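Raltwood House, guest rooms and linen
Progress report to the Zurex Fund
Prepared by Dulce Serrano, 22/06/2019

The grant covered new bedding, repainting and a laundry routine for the upstairs rooms. Of the 900 dollars awarded for linen, 177 is left. We bought fitted sheets and pillowcases first and put off the blankets until we know how the sheets hold up.

Beds are now made up in beige. Ulises Navarrete and Ga-eun Bae worked through the rooms on the east side and wrote down what each one still needs. Dark items are folded on the bed and then go to the shelf — this keeps them off the floor while the closets are being fixed. 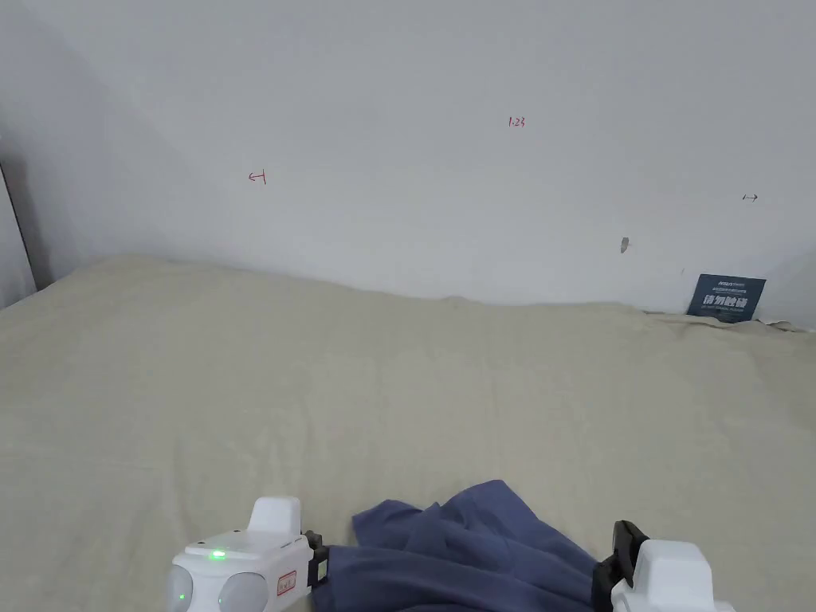
Photo: Mohsin Durrani / Raltwood House

The sheet is on in this room but needs smoothing, and the blue cloth has still to be put away. The walls are not finished. There are small red and black marks above the bed, including the figure 1.23, and a gray scuff or chip lower down on the right. All of it will be dealt with when the room is painted.

Paint for the east side cost 102 dollars. The west side has not been started. Seo-ah Bae has asked Tarnerent for a price on the closet doors and expects to pay no more than 600.

We ask to carry the unspent linen money over to November, when the blankets will be ordered.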